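Brestar Opens Sign-Ups for Pumero, a Collection of 1000 Attempts at Folding Laundry

GRULLUDTON, August. Brestar, the small automation company on the second floor of the old Cifuentes building, today opened sign-ups for Pumero, a set of recorded demonstrations in which people steer two-armed robots through the handling of clothes. The company has been working on laundry for 3 years. It would like this to be reported without the word "finally."

Pumero will contain 1000 demonstrations when it is released to university groups and other qualified applicants this fall. In each one, an operator guides both arms while cameras record from overhead and from the grippers. The motion of every joint is saved along with the pictures. A learning system is then trained on the lot, in the hope that it will pick up what most people learned at the age of eight and have resented since.

Sportswear makes up the first part of the collection. Brestar chose it after an earlier attempt with dish towels, which went so well that the company briefly believed it had solved the problem. A dish towel has four corners and no opinions. A basketball jersey has armholes, a neck, slippery cloth and a habit of turning itself into something else when lifted by the wrong edge. Shorts are worse. The waistband pulls itself shut, and the two legs have to be told apart before anything useful can be done with them.

The collection keeps its failures. If an operator closes a gripper on nothing, or picks up two layers when one was wanted, the attempt is labeled and stays in. Brestar's earlier sets had been trimmed down to the handsome runs, and the system trained on them folded beautifully until the first mistake, after which it had no idea that mistakes were a thing that could be recovered from. It would carry on through the remaining steps with great confidence and no shirt. Recovery attempts now have their own label, and operators are asked to fix a bad grasp the way they would fix it at home, short of swearing, which the microphones used to pick up. The microphones have been removed.

Each session starts with the clothes dropped any which way. Operators are not allowed to tidy them first. This rule has been the hardest to enforce, and the written guide now states it on the cover, on the first page and once more at the end. Sessions run 48 minutes with a break of 10, a schedule arrived at by watching when people start sighing.

Labels in the set cover the type of garment, the starting heap, which arm moved first, each grasp and release, and whether the operator gave the fold a pass. Passing is left to the operator's own standards. The company looked into a measured standard for a good fold, found that its staff could not agree on one for a T-shirt, and dropped the subject in the interest of office peace.

Groups that sign up will get the recordings, the labels, the operator guide and a short training script that is known to run on at least one computer. They will not get a robot that does laundry. Brestar mentions this because of the mail it received last time.

Red kit on the gray surface, with the grippers at work:

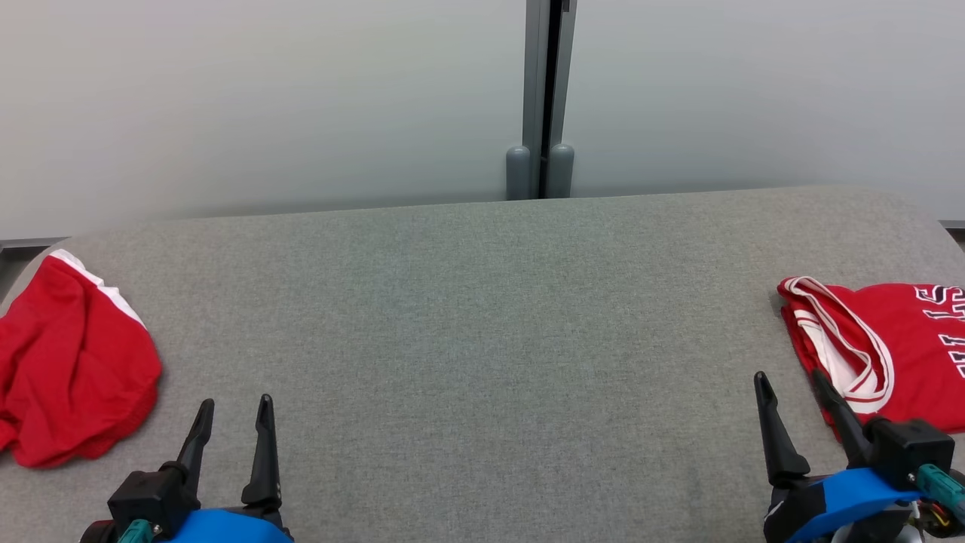
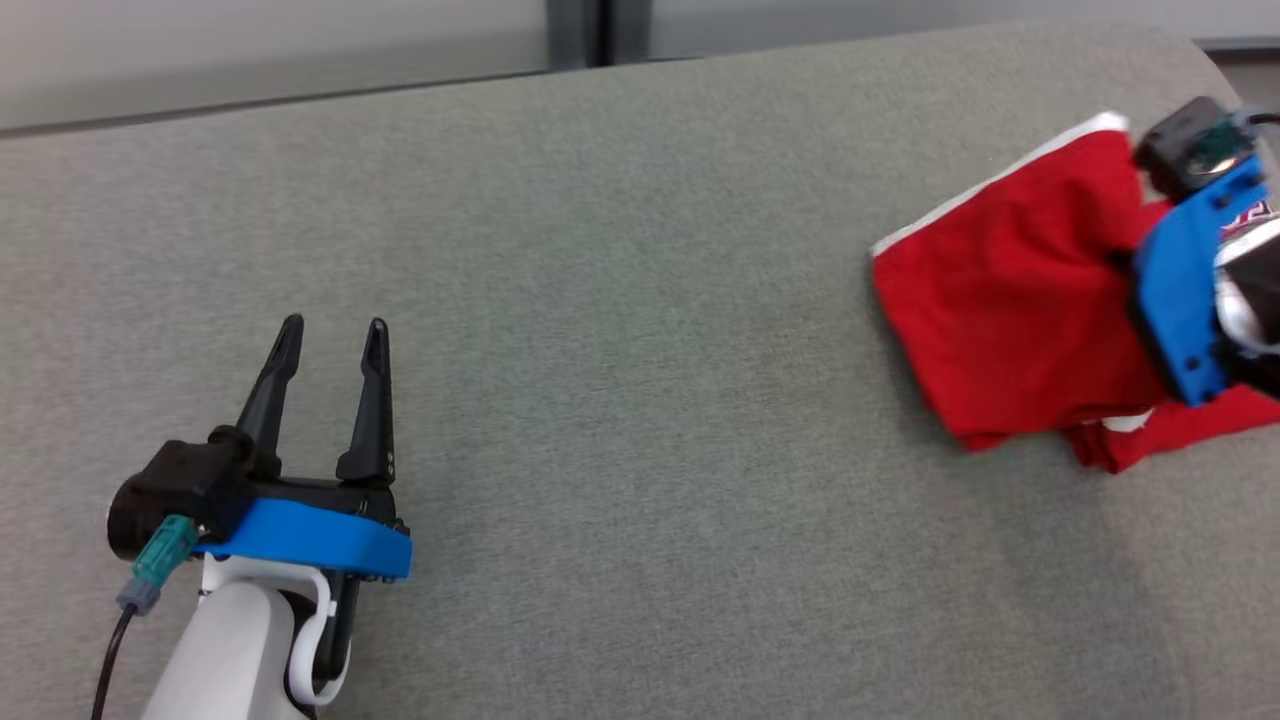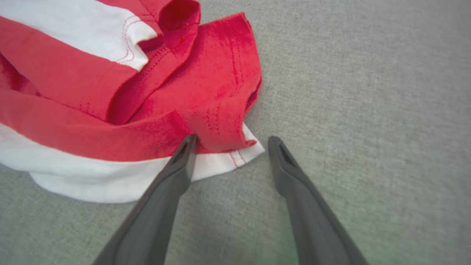
Cifuentes, which owns the building and has agreed to test the trained system on its own staff uniforms, said it was pleased to take part but would be keeping its present laundry arrangements for the time being. It asked whether the labels would tell a bad fold from a fold that was merely different, as its own people had been arguing the point for years and would welcome a ruling from a machine. It added that it had read the operator guide, agreed with the rule about not tidying first, and expected to break it within the hour.

Sign-ups stay open through the end of the month. Applicants should say what they plan to train, what arms they have, and whether they can supply clothing of their own. Socks are not being accepted at this stage. Requests go to the Pumero desk at Brestar's Grulludton office, which answers mail in the mornings and folds in the afternoons.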